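Vatton floor robot keeps stopping with "brush blocked", brush isn't blocked

Asked by Ama Essien in Cleaning machines, shop and café
3 answers

Hi all, hoping someone has met this one. We've got a Vatton scrubber-sweeper that does our shop floor at night, 300 square metres of tile, and since November it's been stopping with "brush blocked" after 12 minutes or so of running. I take the brush out, spin it by hand, it's free as anything. Put it back, clear the fault, off it goes again and then the same.

I've washed the filter, emptied the hopper and had all the hair off the axle ends. Before each test I go over the floor by hand so it isn't choking on something daft.

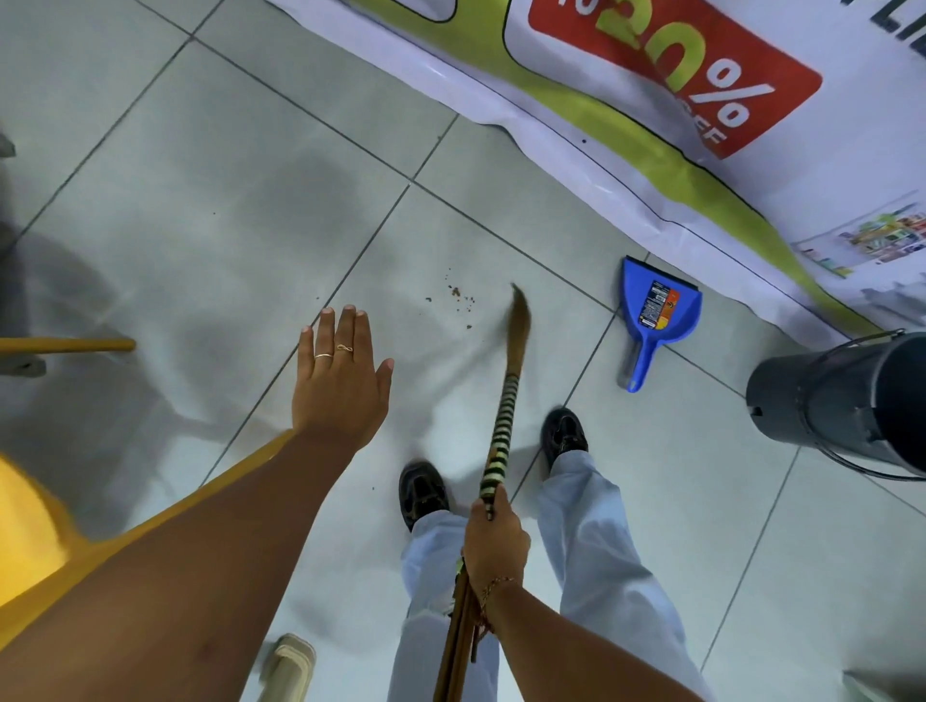
The machine's log says the brush motor gets to 96 per cent load just before it quits, if that means anything to anybody. It's worst along the wall where we do the cleaning things. I've been keeping that stretch swept with the little striped-handled broom and the blue dustpan, and what comes up is brown crumbs and grit, nothing you'd think could stop a motor. Bulholm (who we bought it from) want to sell me a whole new brush module and I'd like to be sure before I pay for one!

Answer 1 (accepted)

I look after a pair of these at the Gollidthorpe depot and I'd bet on the bearing at the drive end, the one you can't see until the side cover's off. Fine grit works in behind the felt washer. The brush spins lovely by hand because there's no weight on it, then it warms up under load and drags.

Switch off at the isolator and take the battery out first. Side cover is four screws, then slide the brush out and waggle the drive stub with your finger. Any gritty feeling and it's the bearing. Mine cost very little from a bearing shop and the felt washer came with it. Don't pack it with grease, it just collects more muck. Wipe the housing, press the new one in square, washer back the same way round.

After that check the brush height. Ours had been set 2 notches too low by whoever had it before, and that alone will push the load right up on tile.

Answer 2

Same as above but also do your test properly. I used to run mine over a clean floor and think it was fixed, ha. Now I leave one little patch of dry dirt and send it over that a few times while I watch the load figure. Sweep the rest, and pick up anything loose like sheets and poles, because a floppy bit of vinyl under the brush gives you exactly the same fault and you'll be chasing your tail all evening.

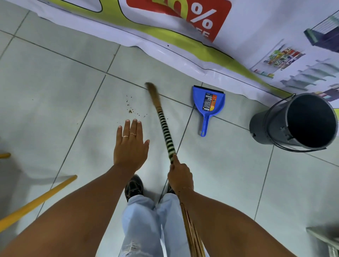 Small scatter of dirt by the broom tip, dustpan to the right.

And write the number down each time, I forget otherwise.

Answer 3

We had a Zakaria not a Vatton so might be different, but turning it off overnight sorted ours.

Comment from Ama Essien: Thank you both (all!). Had the side cover off on Friday and the drive stub is definitely crunchy. Bearing ordered. Does anyone know which way round the felt goes, mine fell out before I looked?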